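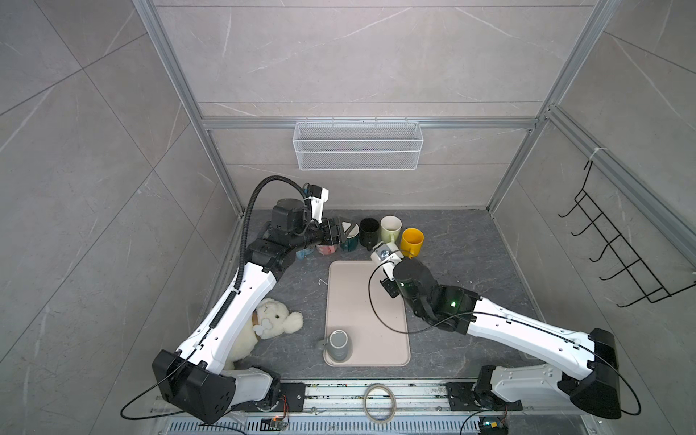

I got to Viltow a little before seven in the morning, which Milagros Lumanlan had told me was the only time she'd be able to sit down. She was already on the dock with a coffee in one hand and a strip of rubber in the other.

"Feel that," she said, before hello. It was stiff as a ruler. "That came off a door on a truck that runs frozen fish. Guy told me his reefer unit was going bad. His reefer unit is fine! His seal is a stick."

Milagros has been fixing truck and trailer doors since she was nineteen, first for her uncle and then on her own, and these days she runs the door shop at Viltow with three mechanics. I'd wanted to talk to her ever since I wrote about liftgates last June and got a pile of emails saying I'd picked the wrong end of the truck to worry about (okay, same end, wrong part).

So, doors. I asked her what comes in most.

"Cables. Always cables," she said. "A roll-up door has a spring up top on a shaft, and the cables wind on the drums at each end. One cable starts to fray down at the bottom bracket, where the road salt sits, and the driver doesn't see it because who looks down there? Then it lets go and the door comes up crooked and jams in the track. Now he's parked at a customer's dock with a door he can't open and he's calling me."

She changes them in pairs, even when one looks perfect. I asked if customers push back on that and she laughed at me for a good long while.

"Every one of them. I tell them the cables are the same age, they did the same work. You want to come back in a month and pay me labor again? Some of them do come back in a month."

The worst offender, in her book, is the driver who yanks on the strap with everything he's got because the door got heavy. A door that got heavy is telling you the spring is tired or the rollers are dry, she said, and yanking only bends something else. Her own test is simple: raise the door halfway and let go, with your feet well out of the way. If it stays there, the balance is good. If it drops or shoots up, park it and call somebody.

And please don't touch the spring yourself. She got serious on that one. "I've got a winding bar mark on the ceiling in there," she said, pointing back into the shop. "I was twenty-six and in a hurry."

We got onto brands, naturally. Her fleet customers are split between Clanar doors and Plodetti doors, and she'll work on either. She likes the Clanar hinges because she can swap one panel without pulling the four above it. The Plodetti track she likes better, though she grumbles about the roller size, which means a separate bin of parts on the service truck. Her biggest account is Enriquez, the bakery distributor over by the rail yard, with 60 box trucks that each make a lot of stops.

"Bread is light, so people think the trucks have an easy life," she said. "But those doors go up and down all morning long! A furniture truck might open four times a day. I look at cycles. I don't care about miles."

I asked what she charges for a preventive visit and she wouldn't let me print it, but she did say that a bad panel, a pair of cables and the road call can run past $400, and that a can of the right lube costs less than lunch. Rollers and hinges get it. The tracks don't, ever, since grease in a track just collects grit. Wipe them with a rag.

By then a truck was backing in, and I could hear the door rattling from across the yard. Milagros tilted her head at it.

"Top roller, left side," she said, and handed me her coffee.

She was right about the roller. It was on the right side, though, and she'd like it noted that she was facing the other way.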